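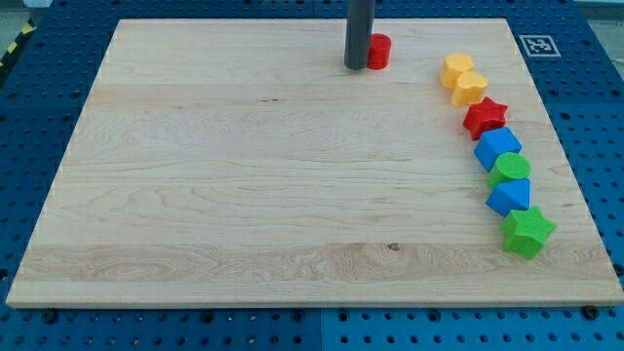 Fig. 4. Blocks on the maple board, with the finger down beside the red cylinder.

Section 4: Setting up the block table

Right, this is the bit everyone wants to skip to, so I've kept it short. Jeanie Buchanan wrote the first version for the Geddes club and I've been scribbling on it ever since (blame me for the mistakes, not her!). You should have finished Section 3 by now, with the arm homed and Citness open on the laptop.

1. Lay the board flat on the blue table, long edge facing you. Press each corner in turn. If it rocks, lift it and look for crumbs or a stray screw underneath.

2. Put the square marker on the table itself, past the far right corner of the board. It needs to sit flat with the whole white border showing. I once spent a Sunday chasing an error that was just a curled-up marker, so do check.

3. Set out the shapes down the right-hand side. Hearts go at the far end, then work your way towards yourself with the stars, cube, cylinder and prism. A wobbly curve is fine – we want the arm to cope with a bit of mess – but leave the left side of the board clear for the drop area.

4. Stand the red cylinder by itself near the far edge. We always start with this one.

5. In Citness, open Jog and set the speed to 105. Bring the finger down next to the red cylinder in small steps, and stop as soon as it's level with the wood.

Caution: keep your hands off the board while anyone is jogging. The stripy tape marks the edge of the table, and spectators stay on the far side of it, even if a block falls off and rolls under something.

6. Press Save Touch Point and wait for the beep. If there's no beep after 2000 milliseconds, press it again. A second silence usually means the Ridex controller has gone to sleep, so go back to step 5.

7. Raise the finger by 300 steps and run Short Test.

Note: blocks that sit close together, like the hearts, are the hardest to pick. Finlay Morrison's team at Gustirdale leave theirs until last and I've pinched the idea. If your first few goes are a shambles, spread the shapes out a bit and try again before you touch any settings.

When Short Test runs without stopping, save your file under your team name and carry on to Section 5.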